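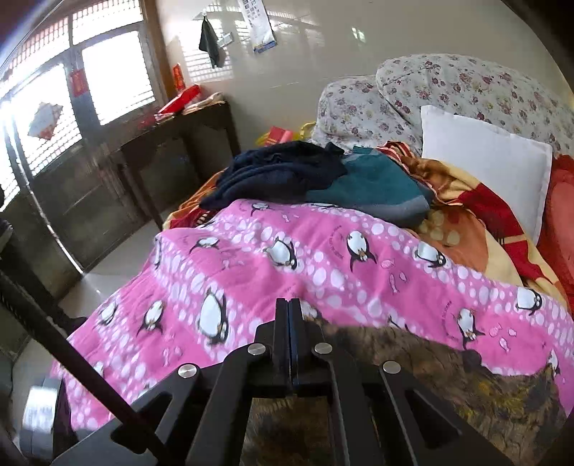 A view from the gripper camera in one of the bedroom recordings, with the penguin blanket at the front of the bed.

Plistside Bedding
README and data card, last revised 8 August 2023

Hello, and thank you for stopping by. Plistside Bedding is a collection of hand-held gripper recordings made in lived-in bedrooms, together with the training code we used for our first round of experiments. It grew out of a fairly stubborn wish to teach a robot arm to deal with blankets, and it has become a bit more than that along the way, so please forgive the length of this page. We would sooner tell you too much than leave you guessing about a column name at eleven at night.

Why bedding

Most of our earlier work was done with small rigid things on a lab table, and we got comfortable there. Then we tried the same policy on a folded blanket and it fell apart completely. Cloth hides its own edges. A printed pattern can look like an edge when it isn't one, and two blankets lying one on top of the other are hard to tell apart at the corner where you would most like to grab. Homes are full of this. Beds have quilts rolled up against the wall, clothes left in a pile, pillows standing on end, and light pouring in from whichever side the window happens to be on. We wanted all of that in the training data, so we asked households to leave the room the way it was.

What is in the release

There are 776 episodes from 8 homes. Each episode is one attempt at one task, done by a person holding the gripper, and there are 4 tasks: pick up a blanket corner, pull a blanket toward the foot of the bed, fold a blanket once, and move a garment from one pile to another. Of the full set, 321 episodes are fold attempts, which is more than we planned, but folding was where everybody had the most trouble and we kept going back for more.

Every episode folder holds the video, the estimated gripper path, the opening between the fingers over time, and a short text note written by the person who did the recording. The notes are uneven. Some are a single word and some are lovely little paragraphs about how a quilt was behaving that morning. We left them alone apart from removing names.

How it was recorded

The gripper is the Bevby hand unit, second build, with the camera mounted so that the fingers always sit low in the view. Recorders were asked to begin with the fingers closed and hold still for a moment over the bed, then carry out the task at whatever speed felt natural. Please don't assume the opening pose is the same from one home to the next. People are different heights, and so are beds.

Gripper paths were estimated from the video and the motion sensor, then checked by eye. Shiny walls and floors gave us some grief, as did bright windows, and you will find a field called path_quality that marks the stretches we trust less. We suggest dropping anything marked "low" for training, though those episodes are still perfectly good for work on vision alone.

What we tried

The baseline in the train folder is the Kowalczyk policy, a plain image-to-motion model with a short memory of recent frames. Trained on everything, it did best on moving garments and worst on folding. Its most common mistake was closing on the top blanket and the one underneath together. Adding the finger opening as an input helped with that noticeably. Adding the text notes did very little, which disappointed us, and we would be delighted if someone found a better way to use them.

The splits are made by home, so a room you test on never shows up in training. Please keep it that way if you report numbers. We mixed rooms in an early version and the results looked wonderful for all the wrong reasons.

Known problems

Left-handed recordings are rare. Two tasks share a label in the April files (pull and fold), and the fix is in labels_v2, so use that one. The timestamps in a few episodes skip near the end, and the loader will warn you when it meets one.

Privacy

Recordings were made with the agreement of each household, and anyone who wanted a room taken out afterward could ask for that. Calendars, papers and wall decorations do turn up in the footage. Please don't try to work out where a home is or who lives in it.

Getting started

Install the requirements, run the download script with the small option first, and open the viewer on any episode. The complete download is large, so the small one is a kind way to find out whether your setup works. Questions and corrections are very welcome on the Memura issue page. If you write in about a particular episode, include its folder name and the loader version, and we'll get back to you as soon as we can.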